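Dadero Under-Counter Water Filter
Installation and Care Guide
Section 3: Fitting the Filter and First Use

Revision date: 2012-12-03

Read this section in full before starting work. The installer must follow all local plumbing rules. Where these instructions differ from local rules, the local rules apply.

3.1 Before You Begin

The filter is designed for cold water only. Do not connect it to a hot water line. Water pressure at the inlet must not exceed 80 psi. If the pressure is higher, fit a pressure reducer (sold separately) ahead of the shutoff valve.

1. Check the contents of the carton against the packing list.
2. Clear the cabinet below the sink and wipe the floor of the cabinet dry.
3. Choose a position for the bracket that leaves at least 5 inches of free space below the filter housing. This space is needed to remove the cartridge.
4. Confirm that the tubing will reach both the cold water valve and the faucet without being stretched.
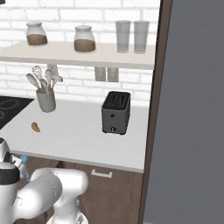
5. Close the cold water valve by turning it clockwise until it stops.
6. Open the faucet to release pressure in the line. Leave it open.

CAUTION: Some water will remain in the line. Place a shallow pan and a towel under the connection before loosening any nut.

3.2 Mounting the Bracket

1. Hold the bracket level against the side wall of the cabinet and mark the screw holes with a pencil.
2. Drill pilot holes. Do not drill through the cabinet wall.
3. Fasten the bracket with the screws supplied. Tighten by hand.
4. Hang the filter head on the bracket with the arrow pointing toward the faucet side.

NOTE: Cabinets with thin side walls require the Piler backing plate. Instructions are packed with the plate.

3.3 Connecting the Tubing

1. Cut the tubing squarely with a sharp blade. Crushed or slanted ends will leak.
2. Push the blue tube into the port marked IN until it reaches the second stop.
3. Push the white tube into the port marked OUT in the same manner.
4. Pull gently on each tube. A tube that moves must be removed, trimmed and inserted again.
5. Fit the Aksoy adapter to the cold water valve and connect the blue tube.
6. Connect the white tube to the faucet.

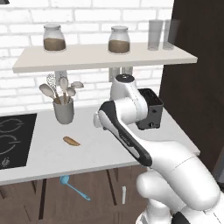
Figure 3-2. Kitchen counter and shelf.

3.4 Flushing the Cartridge

A new cartridge contains fine carbon dust. It must be flushed before the water is used for drinking or cooking.

1. Open the cold water valve slowly, one quarter turn at a time.
2. Inspect every connection for drips.
3. Let the water run for 5 minutes, then close the faucet. 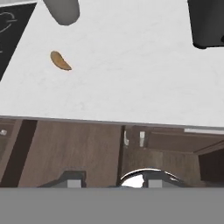
4. Wait one hour and inspect the connections again.
5. Run the water once more until it is clear.

Cloudy water during the first days of use is caused by trapped air and is harmless. Gray or black water means that flushing is not complete. Repeat steps 3 through 5.

CAUTION: Do not leave the home while the filter is being flushed for the first time.

3.5 Replacing the Cartridge

The cartridge is rated for 360 gallons. Households that do not track their water use should replace it every April, or sooner if the flow becomes slow. Close the cold water valve before turning the housing.

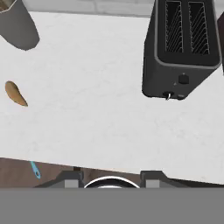

SERVICE AND PARTS

Replacement cartridges, seals and tubing may be ordered from the Grellemdale parts depot. Have the model number ready. It is printed on the label at the back of the filter head.

Seals must not be reused. Damage caused by a reused seal is not covered by the warranty.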